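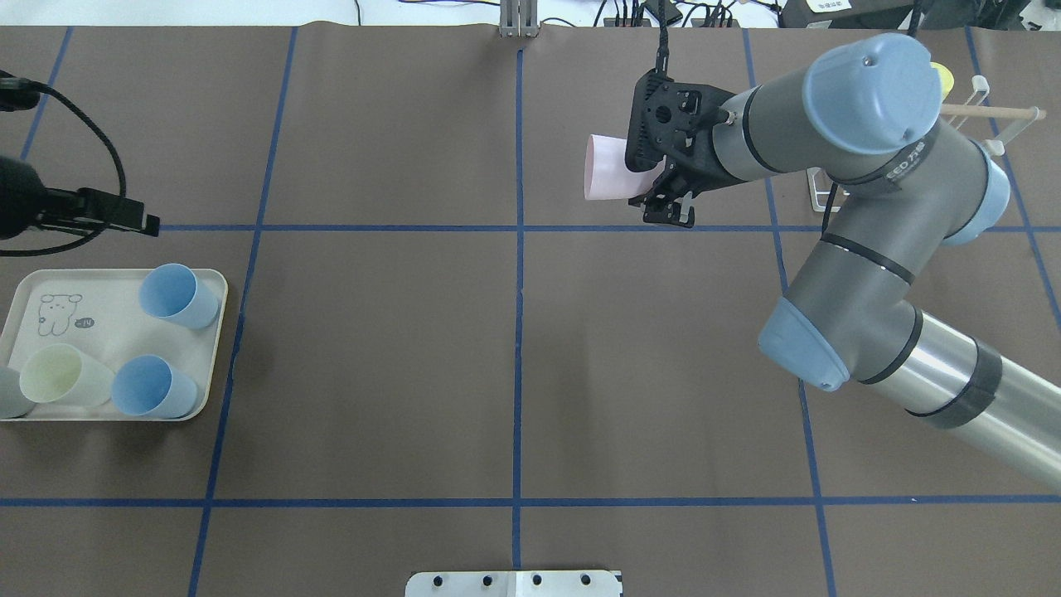 How long should masking tape stay on a painted wall before you pull it?

Until the paint is dry to the touch but has not fully hardened. For the wall paint I use, that window opens at 30 minutes and closes some time that evening. After that the film bridges the tape edge and tears when you lift it.

I spent most of November painting stripes in the hallway of my flat on the Ridness side of town, and I kept notes. The hallway has old plaster with a gloss coat underneath. Gloss is the real problem. I sanded it with 120 grit, wiped it down, and let it sit overnight before any tape went on.

The tape was Zoltano medium tack, 39 mm wide. I bought it at Dudás, where they keep it behind the counter for some reason. I also tried a roll of Zando low tack. It lifts cleanly from fresh paint, but on my wall the edge crept and the paint bled under it in 4 places.
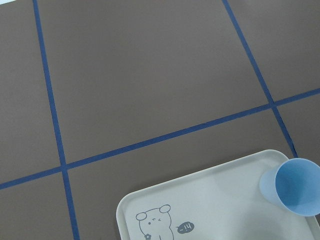

Blue tape, with two crossings.

Bleed is mostly an edge pressure issue. Run a plastic card along the edge, then brush a thin coat of the base color over it. The base color fills whatever gaps remain and dries there. The stripe color then has nowhere to go. This adds one drying cycle per stripe, and I would not skip it on plaster.

Where two tapes overlap, the upper one stands off the wall by the thickness of the lower one. I cut these with a fresh blade and pressed the step down with a fingernail. Snap the blade off after every few cuts — a dull one drags the tape and moves the line.

For removal, pull back on itself at a low angle, slowly. Skarphéðinn Egilsson, who painted the stairwell two floors down, pulls straight out from the wall and gets good lines. His wall is new drywall. Mine lost a chip the size of a coin when I tried it.

The hallway now has 7 stripes. The one by the fuse box is 2 mm low at the left end, and I will leave it until the ceiling is done.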